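Robotics Course Log, Girard Campus
July, entry for the afternoon session

The section resumed work at the Irkik station at 1:30. Attendance was complete. The students had been directed to finish the garment unit before the end of the month, and the running total of recorded trials now stands at 3,801, of which 2,256 have been reviewed and accepted.

The morning group reported that the left arm was slow to return to its start position. The Bavham manual was consulted and the joint limits were entered again. No further delay was noted during 34 trials.

Instruction then turned to the approach to the cloth. Students were reminded that both grippers are to be brought to the garment before either one closes, and that the neckline is to be kept pointing away from the operator's side.
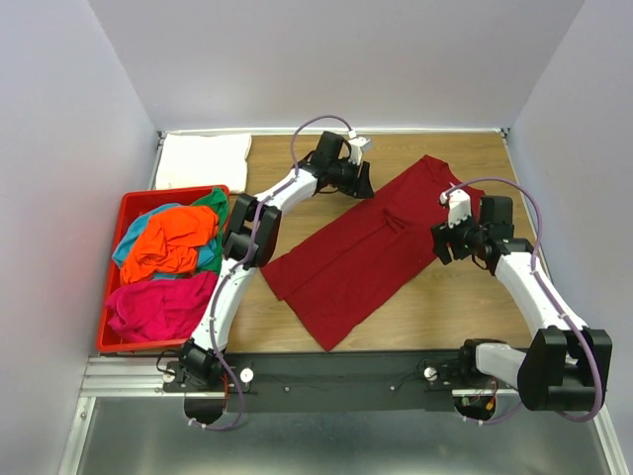 The Illés method of folding, sleeves first, was discussed at length and will be tried at the next session. Two students asked whether thicker fabrics might be added to the bin. The request was recorded and no decision was made.

The station was shut down at 4:45. Written reports are due before the next meeting.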